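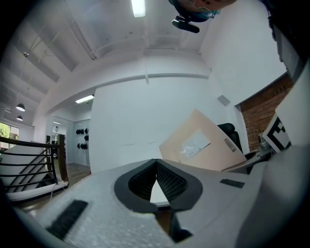

*The upstairs landing in January, a light on.*

I love this floor! I've wanted to write that down since lunch and kept getting pulled away. Stetine gave us the keys to the upper level at the start of the month and I still get a silly jolt of happiness coming up those stairs with my hand on the dark wood rail. The post at the end of it is my favorite thing in the whole building. Somebody long ago picked that wood and got it exactly right, and with the black bars next to it the railing looks so good that I've told Gistard they can keep their glass panel quote.

Then the ceiling. They offered to box in the beams (a flat new ceiling, very tidy, very boring) and I said no before they'd finished the sentence. Leave the beams, leave the pipes! The pendant lamps over by the window stay too. When I looked up this morning there were green leaves right behind the glass, and I stood around for a good while with my coffee doing no work at all.

Spent the afternoon on lists. Skandetti wants 241 for the first paint order and Nel wants 209 for what sounds like the same white, so Nel it is, unless their delivery is slow again. I asked both for a sample can. I also measured the hallway for a runner and then lost the piece of paper, so that's tomorrow's first job. The wood floor back there doesn't need covering end to end anyway. A short one would do, something with a bit of red in it.

The big white wall I'm leaving alone for now. Everyone has a plan for it: shelves, a map, a giant calendar. I like it bare! It makes anything you hold up against it look important, even a plain beige panel, and I like how that warm tan goes orange-brown toward the bottom.
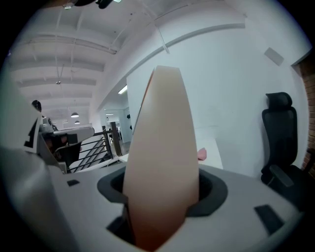 So I'm thinking those colors for the chair cushions, tan on most of them and the orange-brown on a couple near the window. The budget for cushions is 100 and I'm going to stick to it this time, I really am. I've got 13 swatches in my bag and want to try them in daylight before I order anything.

Home by six, feet sore, very happy. Remember tape measure. Remember to call Nel before they close for lunch.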